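Wrist cable and thumb zero on the Dulard, second pass

The hand came back from Štěpánka Jurčo with a new thumb tendon and a note saying the zero offset was mine to find. The old value was 2714 counts. Loading it put the thumb too far in, so I started over from the hard stop and worked outward in steps of 20.

I do the coarse setting with the arm clamped and the fine setting on soft goods and groceries, with the wrist camera and the head camera both logging. Cloth shows thumb error sooner than a rigid part does.
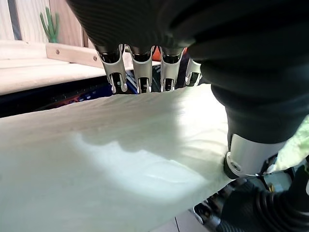
White cloth at the wrist camera, held between thumb and fingers.

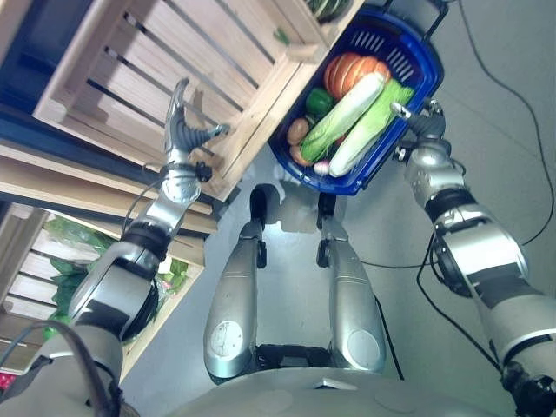

Do you have to redo the thumb zero every time the hand comes off?

Only if the tendon or the thumb motor was touched. Unbolting the hand at the wrist flange leaves the offset alone, and the stored value can go straight back in. After a tendon change the old number is useless, and it drifts again while the new tendon beds in. I run 100 open-close cycles at low current, then measure, then measure again the next morning.

Settings as they stand:

Thumb current limit: one notch under the Tiker default. The default was chosen for the old tendon, which had more friction.

Wrist flange screws: 4, tightened crosswise in two rounds, medium threadlocker on the last round only.

Wrist cable: rerouted with more slack at the elbow. The previous loop pulled at full extension and the encoder dropped out -- intermittently, so it took most of September to find. Benjamín Leiva at Mutevbridge had the same fault on his unit and fixed it with a longer strain relief from Farías. I have ordered one.

Tendon cover: wiped with a dry cloth. Solvent makes it tacky and lint sticks to it.

One thing still open. The thumb overshoots slightly on closing when the arm is reaching low, and it doesn't when the arm is level. The offset is the same in both poses, so I suspect the sleeve is loading the tendon as the wrist bends. Next step is to log motor current against wrist angle with the sleeve off, then with it on, and compare the two curves.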